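Gellau Brings Back the Paper Lighthouse Kit, With a Bigger Booklet

February 2022

Good news for anyone who likes a book you can build something out of. Gellau Press is bringing back The Keeper's Light, the paper lighthouse kit that sold out before a lot of us got our hands on one, and the new edition goes on sale in April with a booklet nearly twice as thick as the old one.

The kit is the work of Teodoro Paredes, who wrote the story, drew the pictures and worked out all the folds himself. Readers ages 9 and up press the pieces out of heavy card, slot them together and end up with a lighthouse that opens at the back, floor by floor. Each floor goes with a chapter. You read about the lamp room, then you build the lamp room, and the spiral stairs (the part everyone complained about last time!) have been redrawn so they go in as a single strip.

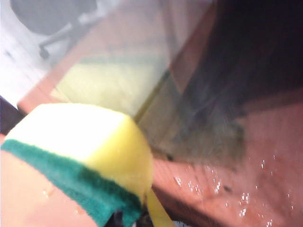
Yellow sponge with a green scouring side.

There are 200 press-out pieces in all, and no glue is needed for any of them. Paredes says the first edition asked for glue in 13 places, and that most of the letters he got from families were about those 13 places. He read them all and went back to his desk.

"I had a girl write to me that her lighthouse leaned like it was listening to something," he said. "I loved that, but I also wanted it to stand up straight."

The booklet has changed even more than the model. The old one was mostly instructions with a bit of story in the margins. Now the story comes first, with the building steps on fold-out pages so you can leave them open while you work. Paredes has added a chapter on fog signals, a map of the made-up island of Ando, and a long and very funny section of entries from the keeper's logbook, most of them about a goat.
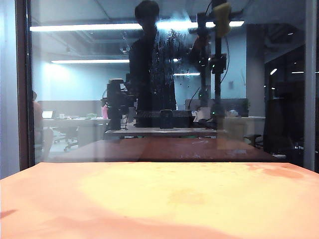
Orange tabletop with a glass pane behind it.

Vallejo, the second book in the series, is on the way too. That one is a railroad station with a clock tower and a platform roof you can lift off, and it shares a few characters with the first story. Gellau hasn't set a date for it yet, but two sample pages are printed at the back of the new Keeper's Light and they look wonderful, especially the ticket hall.

The new edition comes in a flat slipcase that fits on a regular bookshelf. The first one came in a tall box that didn't, and plenty of school librarians said so.

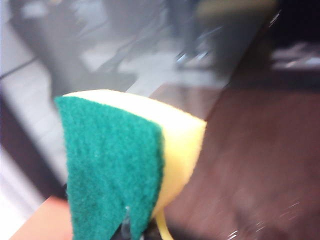

Owners of the first edition haven't been forgotten. Gellau is printing the new stairs and the fog signal chapter as a small add-on pack, listed in the catalog as item 3118, and it fits the old model without any trimming. Bookstores can order it through Livex, the distributor for the rest of the Gellau list, and readers can ask for it at the counter.

Paredes will be building the lighthouse live at several bookstores the week it comes out, with spare sheets on hand for kids who want to join in. The list of stores is still being put together. Bring a flat surface if your store is a small one, he suggests; a big picture book works fine.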